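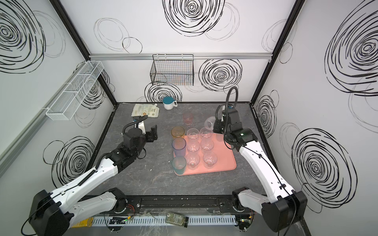
So the Lolodetti finally left Prondale this morning, on her own engines, with me on the bridge wing trying to look like I do this every day. She's a secondhand workboat, Sales bought her over the winter to do buoy and mooring jobs out of Dendholm, and I'm mate for the delivery. We spent the first hours turning circles in the bay so the compass adjuster could do his thing, and the track on the plotter ended up looking like those big black scribbles on the white walls, round and round and then a bit more round. He got his numbers, got in his launch and went home for lunch. Lucky man.

---

Crew, for those who asked: Solange Sales is the owner and came along for the ride (she was an engineer for years and can't stay out of the engine room). Wagner Lins is skipper. Sebastião Nogueira is chief. Me and 2 deckhands for the rest of it, and yes, I'm the one doing the night watches.

---

Posting this from 2023-04-21 with one bar of signal, so replies may take a while!

---

### The stern gland business

Somebody asked why she sat at the yard so long. Short version, the stern gland on the port shaft. The survey said "weeping, monitor." Sebastião monitored it with a bucket and didn't like what he was monitoring, so up the slip she went. Once the shaft was drawn they found a groove worn where the old packing had been running, and then it was a whole thing with the machine shop and who was going to pay.

---

The seller's guy, Dirceu Seixas, was very decent about it in the end. They split the bill. I've seen that conversation go a lot worse, in much nicer offices.

---

New packing is in and it drips the way packing is supposed to drip. If yours doesn't drip at all, go put your hand on it, carefully. Someone replied last time that a dry gland means a good gland and I've been arguing with that person in my head ever since.

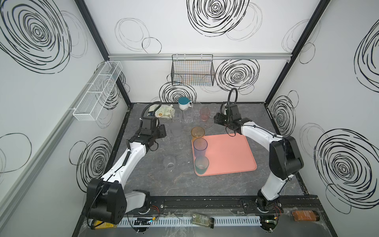 ### Underway

We're making 5 knots and burning less than we'd budgeted. She'll do more, but the skipper wants the engines brought up slowly after all that time on the slip and I'm not going to argue with Wagner before breakfast.

---

She rolls. Everyone told me she'd roll. There's no bilge keel worth the name and the deck crane sits up high, so in a beam sea you get this slow lean, then a pause where you have time to think about your choices, then back the other way. You do get used to it. One of the deckhands hasn't gotten used to it.

---

The steering is hydraulic and original and I love it. Big soft wheel, a bit of play either side of midships, and she holds a course way better than you'd think from the shape of her. The autopilot is a different story — it hunts in a following sea and we've been hand steering most of the nights. I put the question to Sigrún Hjaltested, who ran a sister boat up north, and she says turn the rudder gain down and leave it alone. Trying that on my next watch.

---

A few people want to know about the crane. It's rated for 3 tons with the boom in and a lot less with it out, like all of them. The slew brake was sticky at the dock, and we've lashed the boom for the trip, so I can't tell you any more until we're alongside and can play with it properly.

---

Also the galley stove has proper fiddles on it, so you can leave a pot on in a swell and go do something else. Small thing. It has changed my whole mood!
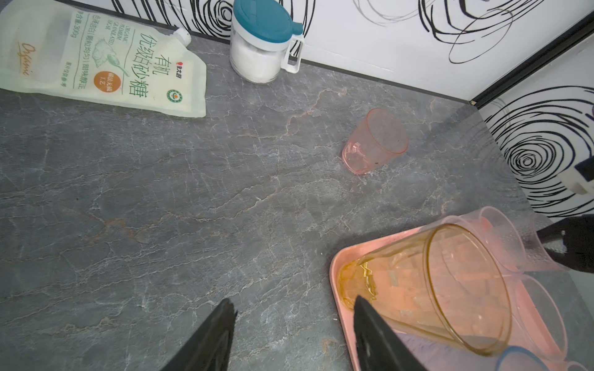

*Sugar pouch with its screw cap, on the gray marble-look counter*

---

### What happens at Dendholm

First job is a set of harbor moorings that have to be lifted and checked, chain and all. Some of that chain went down 30 years ago, so I expect there'll be a fair bit of cutting and swearing. Then she gets her new winch, if the winch turns up. It's on a truck. It has been on a truck for a while now.

---

Full repaint waits until September, when the work slows down. Solange wants a dark green hull and Wagner wants it left black, and I've been asked to have no opinion.

---

(Green.)

---

Wind's backing and I'm on at midnight, so I'm off to get my head down. I'll post the autopilot results when we have signal again.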